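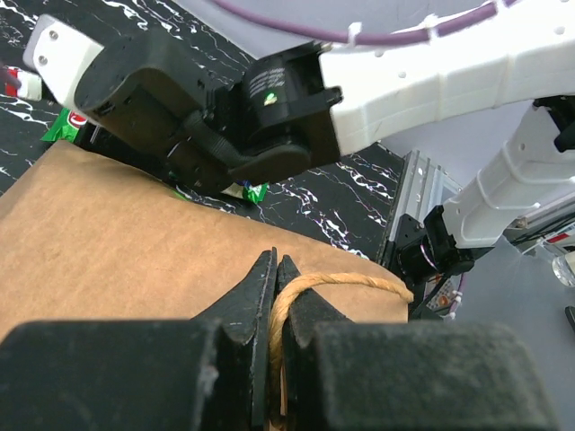 Cord handle held between the fingertips, second arm close by.

Nonmont finger pads, pair. Part 953. Fits the Gumuvham two-finger gripper.

Service notice, October: pads from batch 42 can let a twisted cord slip once the face gets dusty. The force reading stays normal, so the controller reports a good grip and no alarm comes up. Stop two-arm bag work on this batch until the pads are changed.

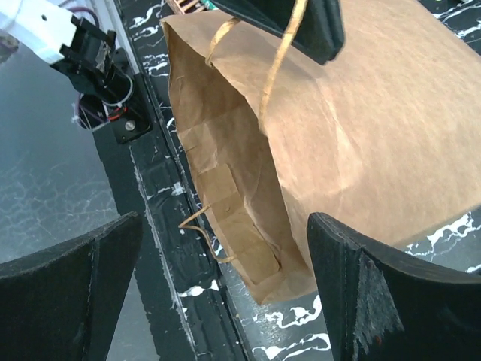 Kraft bag with twisted handles, fingers open.

Replacement pads ship free. Cut power to both arms before you reach in. Torque the pad screws to 14 and wipe the faces after every shift. 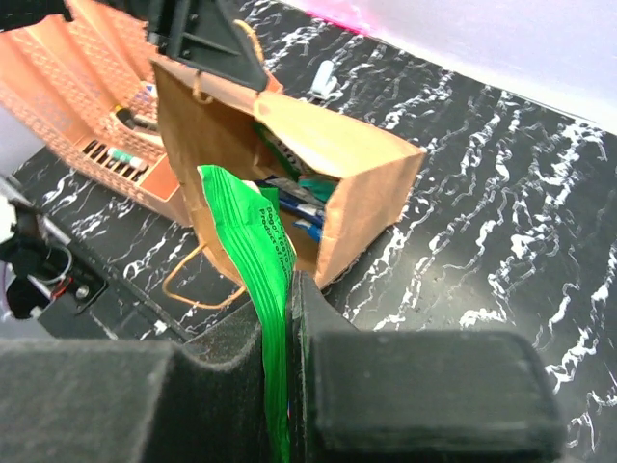 Snack wrapper between the fingers, bag standing open.

Flat wrappers are not affected. Allow 22 minutes per arm for the swap.
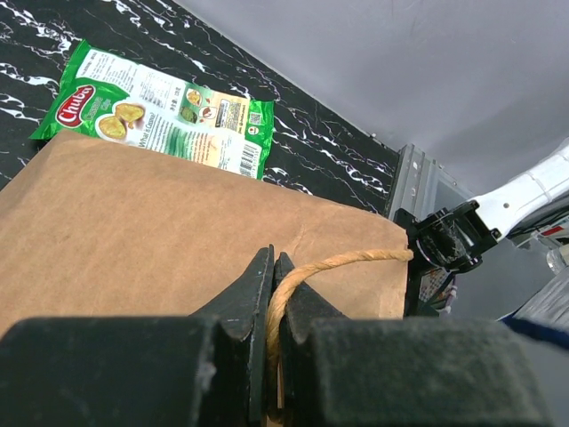

Isauro Figueroa writes that his new pads arrived Saturday and the slipping stopped, but he would still like an alarm for it.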